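Week 6 handout - Packing and tub storage
Household Organising, Ullbridge evening class
Kalliopi Kontogiannis

Hi all, I promised I'd type up what I was rambling on about last week, so these are my notes with the tangents mostly left in.

We got as far as choosing containers. My rule is still to sort first and buy second. I once bought 23 tubs on special before I'd looked in a single cupboard, and half of them wouldn't fit under the bed (the other half wouldn't fit anywhere!). Measure your shelf, write it on your hand if you must, then go shopping.

Clear your table before you start. I mean properly clear, fruit bowl and mail and all. You want a big open surface in the middle and your containers pushed over to one side, where you can reach them without knocking your elbow.
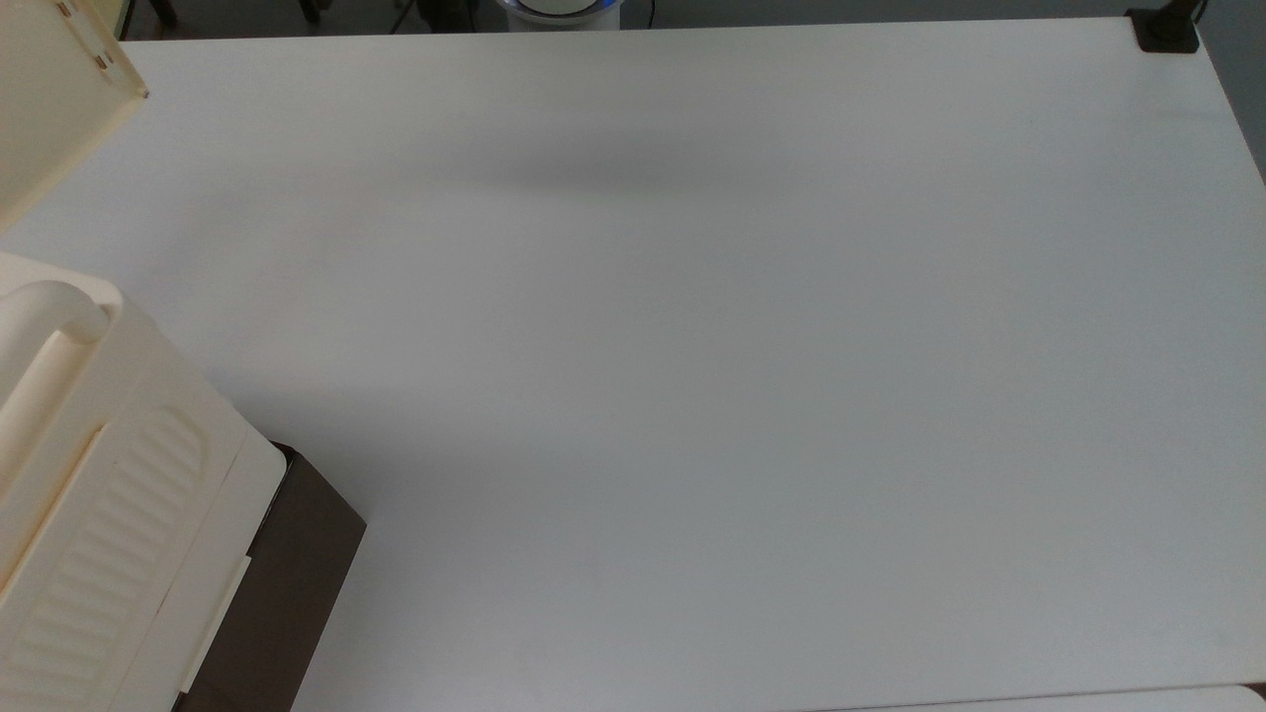
Plastic or cardboard? I use both. Plastic with a decent handle is my favourite for anything you'll lift down more than twice a year - Christmas lights, camping gear, the good tablecloths. Cardboard is fine for a move, or for papers you're keeping but hope never to read again. Please don't put cardboard on a garage floor. Mine went soft as cake one winter and I lost a whole box of recipe cards.

Label the short end and the lid. Masking tape and a dark marker will do, and write what's really in there. "Misc" is banned in my class, sorry Softić group, I saw yours.

For next time: pick one cupboard, empty it, and bring me your list of what went back in. The December session is gift wrap and decorations, so don't tackle those yet.

Room 108 again, and bring a tape measure.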